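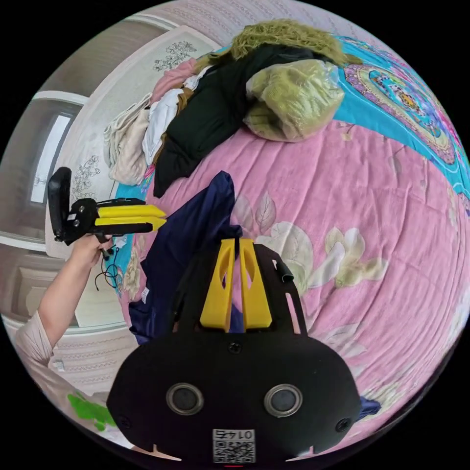 A bed with a pink cover, one of the rooms in the Cassim spring clothes sort.

Cassim households turn out their bedrooms for the spring clothes sort

April 9, 2019

If you have walked down any street in Cassim this past week and wondered why so many upstairs windows were open and why the sidewalks had so many paper sacks on them, the answer is that the spring clothes sort is on again, and that it has grown a good deal bigger than it was when it began as a favor between neighbors on Trukent Street.

The idea is a plain one and has hardly changed. You pick a bedroom, you take the clothes out of wherever they have been living all winter, and you put them on the bed. All of them, including the ones hanging on the back of the door and the ones that have been on the chair so long that the chair has stopped being a chair. Then you go through them a piece at a time, and what you don't want to keep goes into a sack for Venumari, the secondhand shop beside the old post office, where it will be sold to pay for the summer swimming lessons.

So far 50 households have put their names down, and the shop is hoping for 2000 pieces of clothing by the time the last sacks are collected at the end of the month. As of this morning it had logged 800, and the back room, as anyone who has tried to reach the belts lately will tell you, is already on the snug side.

Siwan Bevan, who drew up this year's sorting sheet and has been going from house to house with a stack of them under her arm, told us that the bed is the whole secret, if there is one.

"People want to start with the drawers, and I understand it, drawers feel like progress," she said. "But you tidy one drawer and the sweater just moves to another drawer, and you've spent an afternoon introducing your clothes to each other. If everything is on the bed you have to finish, or you've got no place to sleep."

She likes the bed made first, with the quilt pulled up smooth to the pillows, and she was quite firm with us about that. A made bed gives you a flat place to lay things out, and it saves you the misery of folding a pillowcase into the giveaway sack along with the nightgowns, something that happened last spring in more than one home and led to a rather long afternoon of phone calls. A patterned quilt is no trouble at all. The bed in one of the rooms has a lovely pink quilt with big cream roses and green leaves all over it, and a navy top laid out on that shows up perfectly well.

The sorting sheet runs to a single page this year, down from four, and a lot of people will be glad of it. The four-page version had a chart. The new one asks you to lay each top flat, face up, with the sleeves (if it has sleeves) out to the sides, and look it over properly before you decide anything. Check the neck, the underarms and the hem. Read the label if it still has one. Then fold it and put it on the keep pile, the give pile or the mend pile, and go on to the next.

Light colors and dark colors are supposed to be heaped separately at the head of the bed while they wait their turn. Siwan says this is purely for the eyes. After an hour of black, olive, cream, black, cream, olive, you lose track of whether you are holding a shirt or a skirt, and you begin making decisions you will be sorry for in June. 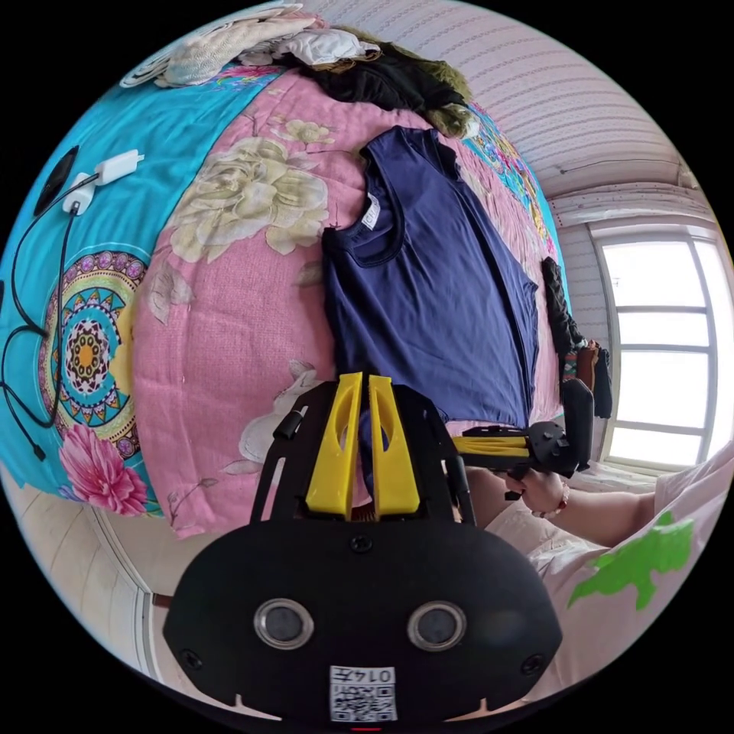
The mend pile is new, and it has caused more talk than anything else on the sheet. In other years a blouse with a loose button went straight into the giveaway sack, and it was left to the shop to find a button, or to sell the blouse for next to nothing, or now and then to turn it into dusters. This spring Nikedel, the alterations place above the bakery, has offered to take in the mend pile from any household that has signed up, and to do buttons, hems and small seams without charge as long as the clothes are going on to the shop afterward. They have asked us to say, very kindly, that they would rather not see zippers. A zipper is a morning's work, they told us, and there are only the two of them up there.

Straps, belts and scarves have their own line at the bottom of the sheet. They should be laid to one side of the bed in a row and left until the very end, when you know which dresses and trousers you are keeping and can match them up. If a belt has no partner left in the house it can go in the sack, and the shop will be pleased to have it, snug back room or no. Belts sell very well in Cassim. We asked why and got several different answers, none of which we could check.

A few small things have come up often enough this week that the shop has asked us to pass them along. Please go through the pockets. Last April the sorting table gave up a house key, a quantity of birdseed and a winning raffle ticket, by then too old to claim. Please also clear chargers and cords off the bed before you start, or at least move them to a corner of a blanket where you can see them, as a cord does love to go along with a cardigan. The shop has a drawer of chargers from last year and would be very happy to give them all back. If you think one might be yours, come in on any weekday before noon and have a look.

And please do not wash things specially. It is a thoughtful gesture, and every year people do it, but clothes that are put into the sack even a little bit damp and then stand in a porch for three nights arrive smelling of pond. Clean and dry out of the closet is just right. Anything that does need a wash should go through your own regular laundry first and join a later sack.

How long does it take? That depends very much on the room and on who is in it. One family on Trukent Street did three bedrooms between lunch and supper, with the radio on and the children running sacks down the stairs, and were finished early enough to go out for ice cream. Another household, who asked us quite sensibly to leave out their name, has been at one closet since the weekend and has so far parted with a raincoat. Both are welcome, Siwan says, and both get the same thank-you card. She did mention that it goes more smoothly with a second person to hold things up, particularly a person who will tell you the truth about a jacket.

She did her own bedroom first, before asking anybody else to do theirs, and she was good enough to tell us how it went. There were eleven black cardigans. She had thought there were four. She kept five, gave six, and has since gone back to the shop and bought one of the six again, at full price, and wore it when we met her.

There is a little more to the day than clothes, of course. Doors that have been shut all winter get opened, and people who have only nodded to each other over the hedge find themselves on a landing discussing coat hangers. Several of the older residents who could not manage the lifting have had neighbors come in to help, and one lady, who moved to Cassim only last fall and knew hardly a soul, has now been in and out of so many bedrooms on her street that she says she could draw you a map of the wallpaper. She has been invited to two birthday suppers on the strength of it.

The sale itself will fill the shop and spill out onto the sidewalk if the weather is kind. Tops and blouses will be on the long rail by the window, trousers and skirts along the wall, and children's things in the low boxes at the front where children can get at them. Coats will be held back until the fall, when people remember that they want one. If last spring is anything to go by there will be a line before the door opens, and the shop asks that you leave strollers on the bakery side so that the line can get by.

Last year's sale raised 500 dollars after the cost of the hangers, enough to cover the beginners' class at the pool for the whole summer. This year the hope is to pay for the second class as well, the one for children who can already float and would now like to get somewhere — a group that includes, we are told, a good number of last summer's beginners.

Sorting sheets and sacks can be picked up from the counter at Venumari during opening hours, or from Siwan Bevan if you happen to meet her on her rounds. Full sacks can be left in the shop's side porch at any time, tied at the top please, with the mend pile in a separate sack marked with the word MEND in large letters. Households that cannot get their sacks to the shop should leave a note at the counter with their address, and somebody will come by for them with a cart. Hangers are also needed, the plain kind, in any color.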